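How Chess Got Its Pieces

Have you ever wondered why a castle can charge across a chessboard, or why the bishop only goes sideways on the slant? Chess has been played for well over 1000 years, and it has changed a lot on its travels!

The game began in India, where the pieces stood for parts of an army. There were foot soldiers, horses, elephants and chariots, all guarding their king. Traders and travellers took it to Persia, then on through the Arab lands and into Europe, and people along the way swapped bits of it for things they knew better. The elephant became a bishop in England (in some countries it's a runner or a jester instead). The chariot turned into a rook, which many of us call a castle.

The queen has the best story of all. She started out as the king's adviser, and she could only creep one square at a time, diagonally. Then, a little over 500 years ago, players in Europe let her zoom as far as she liked in any straight line. Suddenly she was the strongest piece on the board, and games got much faster!
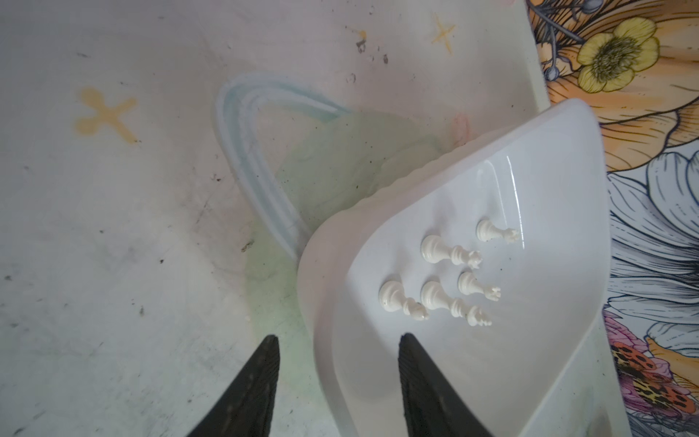 Why does the knight move in such a funny shape?
It has kept its old move from the very first games in India: 2 squares one way and then one square to the side, like a capital L. It's also the only piece that can jump over others, just as a real horse can leap a fence.

Pawns are the foot soldiers. They plod forwards and never go back, but a pawn that gets all the way to the far side can be swapped for a queen, a rook, a bishop or a knight. Most players pick the queen, of course!

Try this at home: put a knight in a corner of an empty board and see if you can get it to the opposite corner. How few moves can you do it in?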